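The Small Package Problem
By Ashton Costigan

My town council spent most of October arguing over whether the recycling truck should come every week or every two weeks. I went to 2 of the meetings. In all that time the subject of wrappers came up once, and it was dropped in under a minute.

I think wrappers should have been the main subject. Bottles, cans and cardboard are mostly taken care of. People know which bin they go in, and somebody will buy them at the other end. The thin printed plastic around a single cookie or a single candy has no buyer that I know of in our county. It goes in the trash, or it blows down Donnelly Street and ends up in the storm drain.
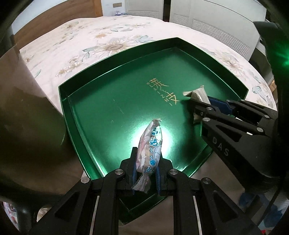

A crumpled snack wrapper over a green metallic tray.

The usual answer is that shoppers should buy the big bag. I do that when I can. But the store nearest me, Grimarura, has been cutting back on big bags for years. Crackers I used to get in one sleeve now come as 20 little packs in a box, and the box costs more. I didn't ask for that, and I doubt many of my neighbors did.

Small packs have their uses. They keep food fresh for people who live alone, and they are handy for school lunches. My mother is 84 and would lose half a loaf of anything to mold if it weren't portioned out. I don't want them banned. I want whoever sells them to pay for what happens to the wrapper.

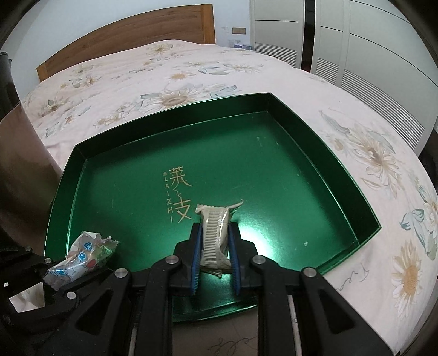 What a fee would look like

The plan I like is a dull one. Charge the maker a small fee for each case of single-serve goods sold in the county, and spend the money on collection and on drain screens. Bultareck, the hauler we already use, told the council it could add a wrapper drop-off at the transfer station if it had steady funding. The council thanked them and moved on to truck schedules.

The objection I hear most is that the fee will be passed on to customers. Some of it will. We already pay, though, through the public works budget, and we pay the same whether we eat 200 snack packs a year or none. Last spring the town had 496 calls about blocked drains. I would like that cost to sit closer to the thing that causes it.
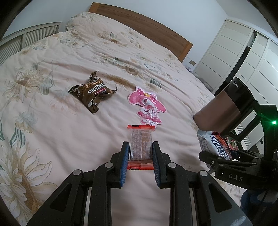

Single snack packets, with an electric kettle nearby.

The other objection is that a single town can't change how food is packed. I agree with that part. Dimik, the next town over, is the same size as ours and has the same drains, and a shared fee would carry more weight than ours alone. The two councils already share a salt barn and a dog officer. They could share this.

The truck vote is set for the next meeting. I expect it will pass at every two weeks, and I don't mind much either way. I'll be asking for wrappers to be put on the agenda after it.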